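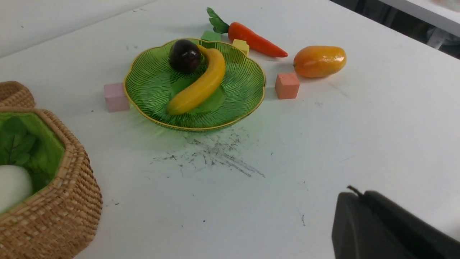 When I started to gather examples for a learning arm, I was taught that a good example is a clean example. The person who guides the arm should know the task by heart, move in one smooth line and never hesitate. Any recording with a mistake was deleted before lunch. I believed in this rule for a long time, and I now think that it did harm to our work.

Our project has the name Skemo. The task is simple to say: take the fruit, move it between the tray and the basket, let go. In the first month we kept 361 recordings, and I was proud of every one. They looked like the work of one calm person, which they were, because it was me. Then we trained on them, and the arm behaved well only as long as nothing went wrong. When it came to the banana a little too far to one side, it did not know what to do. It had never seen anybody come back from a bad approach, for I had thrown all of those away.

So in July we changed the habit. We asked four people to do the guiding, and two of them had never done it before. We kept the slow recordings and the crooked ones. We kept 60 where the first grasp failed and the second one was good. I do not say that every bad recording is useful. If the person was talking on the phone, it teaches nothing. But a mistake with its correction is, in my opinion, worth more than another perfect one.

A banana is a good teacher in this matter. It is curved, it has a thick part and a narrow part, and a person decides where to hold it without thinking. Five people will decide in five ways. I used to call this noise. Now I would call it the thing we are paid to collect.
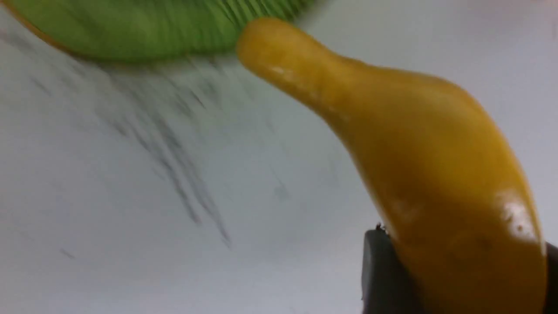
Jennylyn Soriano does not agree with me, and she wrote that mixed styles are a luxury for teams with plenty of hours. With only 40 recordings, she says, she would choose one steady hand every time, and add the variety later when the basic motion is there. Her worry is that the arm will learn an average of five people -- a grasp that none of them would make.

I take this seriously. For a very small set she may be right, and I have no numbers of my own to put against it. My answer is only that "later" often does not come. The budget ends, the table is needed for other work, and the clean set becomes the final set. I would prefer to begin with the variety, even if the first results are ugly, and to write beside each recording who made it and what went wrong.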